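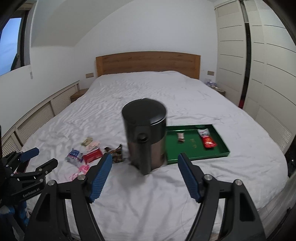 Housekeeping automation: what happens to room attendants' jobs?

Reading time: 2 min

I supervise room attendants at a serviced apartment property in Dotham. Management is looking at the Maltano system for clearing loose items and resetting trays. Staff would use hand-held grippers during a recording period that began in August, and arm units would follow. Has anyone been through this? I need to know what changes on the roster.

Answer 1

We did it at Prumgate. Recording target was 2635 clearances. Pace drops while staff learn the tool, so cut the room quota for that period or you will be paying overtime. Small wrappers are slower than rigid items. Get the quota change in writing.
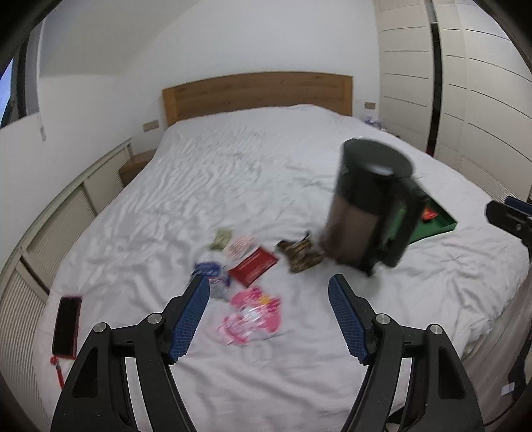
Open jaws over the bed, with wrappers, a green tray and a dark container on the duvet.

Wrist load was our main complaint. We rotated attendants every 200 clearances and reports fell off. Two positions were reclassified as cell operator, one pay step up. No positions were cut in the first year, but vacancies were left unfilled, and that has the same effect on labour hours.

Answer 2

depends on your agreement. ours says 5 weeks notice for new equipment, check yours
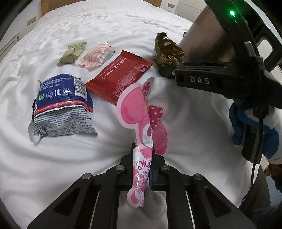 Who decides whether an item is rubbish or guest property?

The attendant does. Under the Apaza procedure the unit sorts only what has been released by a person, and anything unreleased stays where it is. Keep that step in the job description and allow minutes for it.

Related questions
- Glove sizing for gripper handles
- Apaza procedure: who signs the release log?
- Reclassification and back pay
- Quotas during equipment trials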